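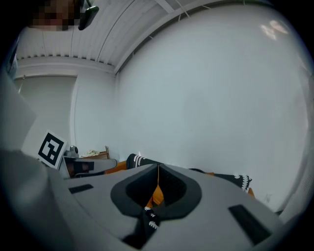

Jueves, 19 de diciembre de 2024

¡Qué día más bueno! Por fin le he dedicado una mañana entera a la pinza de mano, que llevaba desde septiembre pidiendo una revisión en condiciones y siempre se me cruzaba otra cosa.

Empecé por lo aburrido, que en el fondo me encanta: soplar las ranuras de la carcasa, pasar el paño por la lente, repasar los tornillos uno a uno con la llave pequeña (la buena, la que se trajo Ramesh de Flinutcombe y que ya no pienso devolver). Uno de los tornillos de atrás giraba casi media vuelta de más. Lo saqué, limpié la rosca y lo volví a poner con una gota de fijador. Ahora entra con una suavidad que da gusto.

Luego los dedos. La goma estaba mejor de lo que temía, así que la dejo otra temporada y me guardo el juego nuevo de Samach en el cajón. Lo que sí cambié fue el muelle de retorno – el viejo cerraba con un tironcito al final del recorrido que me tenía loco. Con el nuevo hice 231 cierres seguidos y ni un tirón. ¡Ni uno! Babak pasó por allí hacia el cierre 198 y se quedó mirando el contador conmigo como si fuera un partido.

La prueba que más me gusta es con tela, porque la tela no perdona: si la presión está mal repartida, se escurre o se arruga por un lado. Estoy usando la negra con dibujos blancos, que tiene la ventaja de que el estampado delata enseguida cualquier desplazamiento. Anoté las posiciones en el cuaderno, página de la izquierda, con lápiz, y las pasaré a limpio cuando tenga la serie completa.

Queda pendiente la calibración con el marcador. El programa de Pandby admite hasta 429 muestras por sesión y quiero llenarla entera, sin prisas, con la luz siempre igual. Ramesh opina que con la mitad sobra. Puede ser, pero me apetece hacerlo bien.

Mañana: pedir 2 muelles más a Jayawardena y etiquetar el viejo antes de que alguien lo vuelva a montar.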